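Chapter 6
Order Types and the Mechanics of Execution

6.1 Introduction

The preceding chapters treated the price of a share as a single number. In practice a listed share has at least two prices at any moment: the highest price a buyer is willing to pay, called the bid, and the lowest price a seller is willing to accept, called the ask or offer. The difference between them is the spread. An investor who ignores the spread will misstate the cost of every trade, and the error grows with the number of trades made.

This chapter describes how orders are entered, ranked and matched. It covers market orders, limit orders and stop orders, and it sets out the method used in the rest of the book for measuring the cost of execution. Short selling and margin are left to Chapter 7.

Terms introduced in this chapter: bid, ask, spread, midpoint, depth, market order, limit order, stop order, partial fill, slippage.

6.2 The Order Book

An order book is a ranked list of unfilled orders. Buy orders are ranked from the highest price down, and sell orders from the lowest price up. Orders at the same price are usually ranked by time of entry, so that the earlier order is filled first. Some venues divide fills among orders at the same price in proportion to size. Unless stated otherwise, the problems in this book assume price and time priority.

The quantity available at each price is called depth. A share may have a narrow spread and little depth, in which case a small order trades cheaply and a large one does not. Depth also changes during the day. It is often thin in the first minutes of trading, when overnight news has not been fully absorbed.

The worked cases in Part Two use the shares of Plimbridge, a maker of welded frames and conveyor parts, and Nondstead, a regional grocery chain. Plimbridge trades less often than Nondstead and has a wider spread. Its revenue depends on capital spending by other manufacturers, and its reported orders vary a good deal from one quarter to the next.
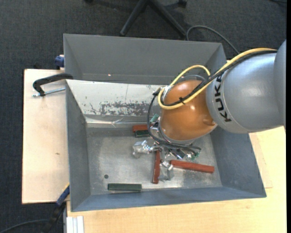 6.3 Market Orders

A market order instructs the broker to buy or sell at once at the best price available. It gives priority to completion over price. The size of the order is fixed; the price is unknown until the trade is done.

Suppose the best offer in Plimbridge is $93.00 for 400 shares, and the next offer is $93.20 for 600 shares. A market order to buy 1,000 shares takes both. The total paid is $37,200 plus $55,920, or $93,120, and the average price is $93.12. The buyer has paid 12 cents a share more than the best offer shown when the order was entered. This difference is one form of slippage.

6.4 Limit Orders

A limit order sets the worst price the investor will accept. A buy limit may be filled at the stated price or lower, and a sell limit at the stated price or higher. If the limit in the case above had been $93.00, the buyer would have received 400 shares, and the remaining 600 would have stayed in the book as an open order. Such a result is called a partial fill.

The cost of a limit order is the risk that it will not be filled. This risk is not evenly spread. A resting buy order tends to be filled when the price is falling and missed when the price is rising. Records of filled orders alone will therefore understate the cost of using limits. Section 6.7 returns to this point with the trading log of the Ambaye fund.

6.5 Stop Orders

A stop order remains inactive until the share trades at or through a stated price, at which point it becomes a market order. An investor who holds Nondstead at $135 and enters a sell stop at $129 has not secured a sale at $129. If the share closes at $131 and opens the next morning at $122, the stop is triggered at the open and the fill will be near the lower price.

A stop-limit order becomes a limit order when triggered. It controls the price of the sale but may leave the position unsold in a fast decline. The choice between the two forms depends on which outcome the investor is less able to bear.

6.6 Measuring the Cost of Execution

Let M be the midpoint of the bid and ask when the order is entered, P the average price paid, and Q the number of shares. For a purchase, the cost of execution before commission is

C = Q × (P − M)

For a sale, the sign inside the parentheses is reversed. If the bid in Plimbridge was $92.80 when the order in Section 6.3 was entered, the midpoint was $92.90 and the cost was 1,000 × $0.22, or $220. Commission and fees are added separately.

Readers using the Praradus practice worksheets should enter M before the order is placed. Figures filled in afterward from a closing price cannot be used in the exercises at the end of this chapter.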